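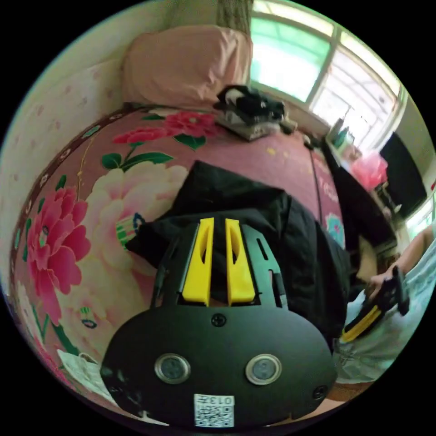
Two hand-held grippers, a black jacket and a floral bedspread, seen from the camera on one of the grippers.

Paid participants wanted: show a robot how you do things at home

Do you fold, sort, stack and tidy without giving it a second thought? We'd love to learn from you! Rokix is looking for people in and near Boleva to record everyday household tasks with a pair of hand-held grippers, starting in October. The recordings teach our robot arms to do the same jobs, and the more kinds of homes and habits we get, the better they learn.

What you'll do

You hold one gripper in each hand and use the yellow finger pads in place of your own fingers. Then you do a task from our list: fold a jacket, straighten a pillow, put papers in a pile, make a bed. A short task might be over in 10 seconds, and then you set things up a little differently and go again. It feels clumsy at first (everyone drops things, and we keep plenty of those recordings too), but most people find a rhythm during the first session and start inventing their own tricks for sleeves.

Sessions last 2 hours and take place in your own home. Zinash Gebru or Serpil Bozkurt will bring the equipment, get you started and stay to help. Our goal for this round, called Hirilura, is 1000 good recordings. We have 183 so far.

Who can join

You should be 18 or older, able to stand and move your arms comfortably for a while, and willing to repeat yourself. Left-handers, very welcome! No technical background needed. Small rooms and busy patterns are fine with us.

Pay and privacy

You are paid for the full session, setup and breaks included, and we agree on the rate in writing before you start. The cameras on the grippers will pick up parts of your room, so please put away anything private. You can review your recordings at the end and ask us to delete any of them.

How to sign up

Write to Nesrin Tekin at the Rokix office on Cárdenas Street, or use the sign-up form on this page. Tell us which rooms we could use, what time of day suits you, and one chore you're really good at. Evening sessions can start as late as 6 p.m.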